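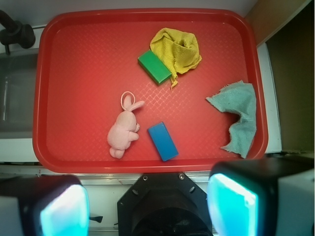
4.3 Setting up table service on the Ristden reservation terminal

Complete section 4.2 (floor plan) before starting. The terminal must be connected to the Geston kitchen printer and switched on.

1. From the Manager menu, open Service Setup. Enter the site code. The default code is 2589.

2. Select a dining room. Rooms with no tables assigned are shown in gray and cannot be selected.

3. Set the first and last seating times for lunch and dinner. The last seating must be at least 17 minutes before the kitchen closing time, or the terminal rejects the entry.

4. Enter the number of covers the kitchen can accept per quarter hour. The factory setting is 11.

5. Assign each table a turn time. Tables joined for large parties take the longer of the two values.

6. Press Save, then Print Test. The kitchen printer should produce one ticket with the room name and both seating times.

Note: Set menus and tasting menus use their own turn times. Enter these under Menus — they override the table value.

Note: Bookings taken through Ritarby are imported every few minutes. A booking that exceeds the cover limit is placed on the waiting list and marked with a W.

Caution: Do not change the cover limit during service. Tickets already sent to the kitchen will be printed a second time.

Caution: Deleting a room also deletes its future bookings. Export the booking list first (section 4.6).

If error 471 appears after step 6, the printer is out of paper or its cover is open. Close the cover and press Print Test again. If the error remains, restart the terminal and contact Hendricks support.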